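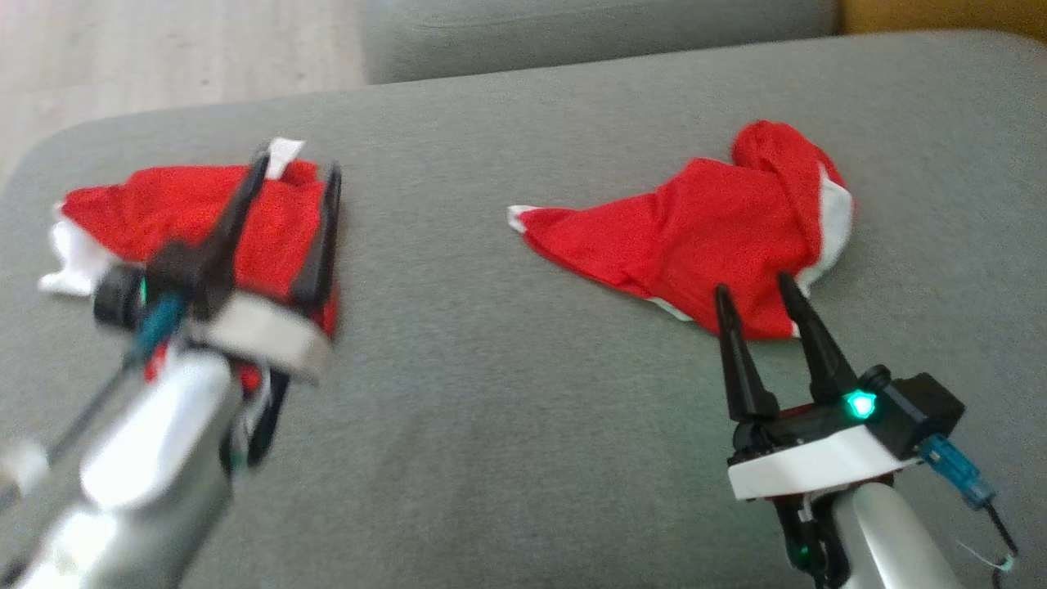
## Can a two-arm robot tidy the couch yet?

Partly. Soft items like Santa hats are a fair test, as they bunch up differently every time.

1. Lay two hats well apart on the seat, one per arm.
2. Open both grippers and come in low over the fabric.
3. Close slowly - a brim holds better than a wrinkle.
4. Check the wrist view before lifting. A closed gripper over bare cushion means go back and try again.
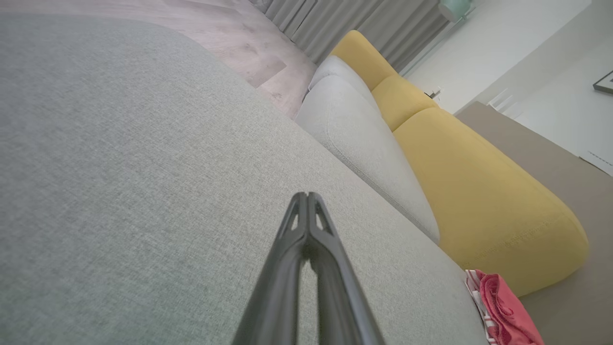 ## What still needs a person

Folding, and anything stuck between cushions.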